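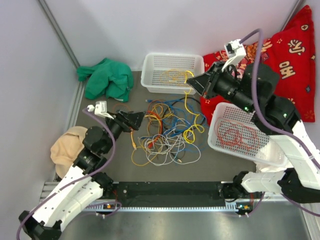
MIRNVILLE, 11/03/2020 – Plokunetti has released Revision 6 of its Handling Practice for Flexible Items, a bench-level code for two-armed robot cells that pick, separate and sort cable, cord and similar stock. The revision is available at no charge to integrators, training colleges and in-house automation groups, and replaces the text issued in January of last year.

The code applies to fixed cells in which two arms share a single work area. It does not replace a risk assessment, nor the machine safety standards that apply in the operator's jurisdiction. Its scope is limited to work practice: cell layout, gripper condition, grip force, camera checks, cable routing on the arm, and record keeping.

Principal changes in Revision 6 are as follows.

Clause 4, shared zones. Where both arms can reach the same pile, the control program must assign the pile to one arm at a time. The second arm may hold position over a container but may not close its gripper until the zone has been released.

Clause 7, lift and release. A strand is to be lifted slowly enough for a snag to register before the remainder of the pile is dragged. If resistance exceeds the set limit, the gripper opens and the attempt is logged as a release – a release is not a fault and must not be counted as one.

Clause 9, fingertip wear. Scuffing on the outer faces of a finger is acceptable. Chipping that reaches the gripping face is not, and the finger must be changed before the next run. Inspection intervals are set at 3000 grip cycles for hard polymer fingers.

Clause 12, dress cables. Camera leads running along an arm must have enough slack for full joint travel and must be checked at both ends of that travel before the cell is enabled.

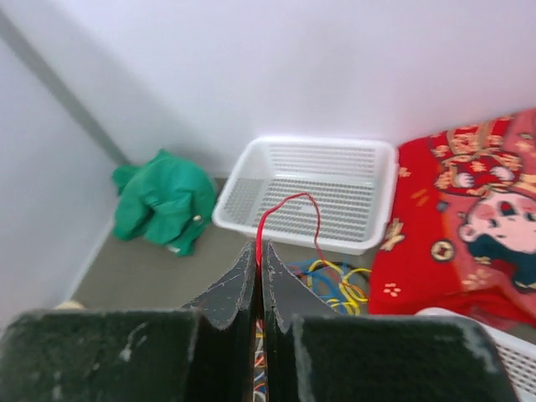 Does an existing cell have to be rebuilt to meet Revision 6?
Most cells will need program changes only, covering zone assignment and release logging. Hardware work is required where dress cables fail the travel check in Clause 12.

The revised limits draw on 938 logged trials carried out with Zimesar, which supplied test fixtures, and Geagea, which programmed the release behaviour. Of these trials, 178 ended in a release under the Clause 7 criteria. The trial log format is reproduced in Annex B and may be adopted without modification.

Cells assessed under the previous revision keep their status until their next scheduled review. Assessors should record the revision number on all new reports.

Copies of the code, the annexes and a marked-up comparison with the previous text can be requested from the Plokunetti standards desk, Mirnville.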